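Brulodon Pick Cell - two-finger shelf picker, hire or buy

Home > Handling > Small goods > Brulodon

Last updated 3/18/21

In stock: hire units, yes. Sale units, please ask, lead time changes week to week.

What it is

Bench or floor mounted arm with a two-finger gripper, for lifting small packed goods on and off shelving. Tins, jars, cartons, tubs. Made by Janjua, sold and set up in this country by Pluvero. We do the delivery, the first setup and the training half day. Software is Skurnska, licence included for the first year on sale units and for the whole term on hire.

Who buys it: food wholesalers, small warehouses, colleges, one or two people fitting out mock shops for staff training. If you want pallets moved look at the heavy handling page instead.

What you get

Arm with base plate
Two-finger gripper, black, fitted
Spare set of finger tips
Controller and cable set
Stop button on a long lead
Skurnska on a laptop, ready to go
Printed setup guide (the October edition, if yours is older ask us for the new one)

Not included: shelving, guarding, bench, trolley. We can quote for all four.

The figures

Can height it will take without changing tips: 37 mm up to 200 mm
Heaviest single item: 6 kg, less at full stretch, see the chart in the guide
Item weight we'd suggest for all-day running: 400 g or so is comfortable, most tins are in that area
Power: ordinary wall socket
Air supply: none needed
Floor: level. Wood, concrete, vinyl all fine. Carpet no.

Colours: black only. People do ask.

Gripper notes

Fingers close from both sides, so leave a gap each side of the item. A finger's width is plenty. Goods packed tight together on a shelf can be done but you need the narrow tips (order code on the spares page) and it is slower.

Shiny labels, fine. Metal rims, fine in most light, but strong sun through a window can upset the camera and you may need a blind. We've put a paragraph on this in the guide becuase it comes up on nearly every install.

Short wide tins are easier than tall thin ones. Tall ones want gripping above the middle. Dented tins, set the closing force down a step. Glass, down two steps and use the soft tips.

Don't use it for open containers. Don't use it for anything hot. Not rated for cold stores, we are asked every month and the answer is still no.

See it working

Open day at the Pluvero workshop, plus visits by arrangment the rest of the time. Free, no need to be a customer. Tea and biscuits, parking round the back, please don't block the roller door.

How the day runs:

Sign in, short safety talk
Shelf demonstration, picking and placing with tinned goods
Software walk-through on the big table
Your own goods, bring a box
Questions, prices, home

Shelf demonstration goes round again after lunch for anyone who comes late. It's the same both times so no need to stay for the second one unless you want to.

Bring your own items! Really, do. Saves everyone a second trip. Three or four different sizes is plenty, and bring the awkward one, the one your people always drop. Labels on, please, the way it leaves your stockroom. If it leaks we'd like to know before and not after.

Children welcome with an adult, behind the line at all times. Flat shoes. Long hair tied back if you're going to stand at the bench. Photos fine, film fine, just ask before you film other visitors.

Can't travel? We'll do a live video call with the arm running, up to an hour, post us your items first. Return postage is on us inside the mainland.

Shelf height and layout

Question we get most. The arm works from floor level up to its own shoulder height, so a low shelf unit with goods on the floor in front is no trouble. Thin legs are better than solid sides, the fingers have more room to come in from an angle. If your shelving has a bar along the top tell us how high, we'll check the clearance before you order. A sketch with measurements is enough, doesn't have to be neat.

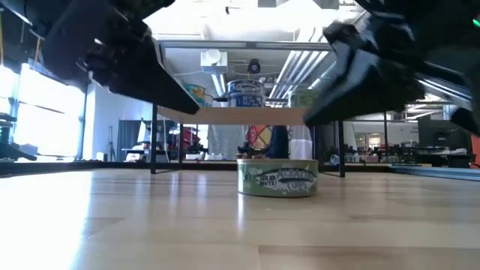

Shelf demonstration: albacore tuna at floor level, three more cans on the board behind, gripper fingers either side.

Mixed labels on the one shelf are OK. Skurnska stores each product seperately, and you name it yourself, so call it whatever your stock list calls it. Two products in nearly the same colour, give them clearly different names or your evening shift will not thank you.

Teaching a new item takes a few minutes once you've done a couple. First one is slow. Training half day covers this, and there's a short film in the customer area.

Hire terms

Minimum one week. Delivery and collection charged at cost, fixed price if you're within easy reach of the workshop. Deposit back when the unit is, less any missing tips. (Count the tips before the van comes. Please.)

Hire fee comes off the price if you buy within the month. Doesn't apply to ex-demonstration units, they're already marked down.

Ex-demonstration

Usually one or two after each open day. Same warranty as new on the arm, shorter on the gripper. Scuffs on the casing, nothing that changes how it runs. Ring first, they go fast and the website is slow to catch up.

Delivery and setup

Two crates, one heavy. Need a ground floor door or a proper lift. Setup takes a morning, training after lunch same day if you can spare the people. Up to six on the training, more than that and the back row can't see.

We take the crates away unless you want them.

Spares

Standard tips, pair
Narrow tips, pair
Soft tips, pair
Stop button and lead
Camera cover
Laptop charger

All held at the workshop, ordered before noon goes out same day. Soft tips wear quickest, worth keeping a pair in the drawer.

To book

Use the form or ring the sales desk. Tell us: open day or private visit, how many coming, what you want picked up and what it weighs. Dietary stuff for lunch if it's the open day. Confirmation by email with the map attached.

Related: Brulodon bench guard, Brulodon trolley base, Skurnska licence renewal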